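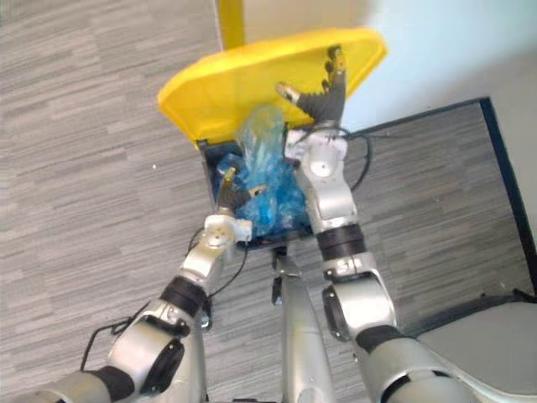
Figure 2. Bag removal at the Hetlow office. One gripper is at the lid and the other is inside the bin, against the bag.

4.3 What the cleaners still do

The vendor's case for the Plolladier system rests on a simple claim: the robot takes over the bins, and the cleaning staff are freed for better work. Our logs from Hetlow support the first half of that claim only in part, and the second half hardly at all.

Over the trial the system logged 2094 bin visits. A visit counts as complete in the vendor's own records when the bag has left the bin. It does not cover tying the bag, carrying it to the loading dock or fitting a new liner, and at Hetlow all three stayed with the night crew. A cleaner who used to do the whole job in one stop now came to each bin after the robot had been there, often with a wait in between. Several described this as following a slow coworker around the building.

Lidded bins made matters harder. As Figure 2 shows, the task ties up both arms, one high at the lid and one low at the bag. A person lifts the lid with one hand and pulls with the other without thinking about it, and can shift grip when a bag sticks. When a bag stuck during the trial, the system stopped and sent an alert to whoever was on shift. Staff had been told that alerts would be rare. They began keeping their own tally in January, on paper, after finding that alerts cleared by hand within 30 seconds were left out of the weekly report.

We do not read this as a failure of the hardware. Our doubt concerns the accounting. The hours saved were worked out from completed visits, while the hours added - clearing alerts, moving chairs out of the robot's path, going back for liners - were not recorded anywhere until the crew recorded them. At Flavham, where the same method was used, the night shift was cut from 3 people to 2 on the strength of those figures. The remaining staff reported more walking and less time for restrooms and kitchens, the parts of the job they said tenants notice most.

The promised "better work" was harder to find. Hudec, the contractor at both sites, listed robot supervision as a new skill in its job postings, but the pay grade did not change. Two cleaners told us they liked having fewer heavy bags to pull, and that benefit should be counted. It should be counted next to the rest.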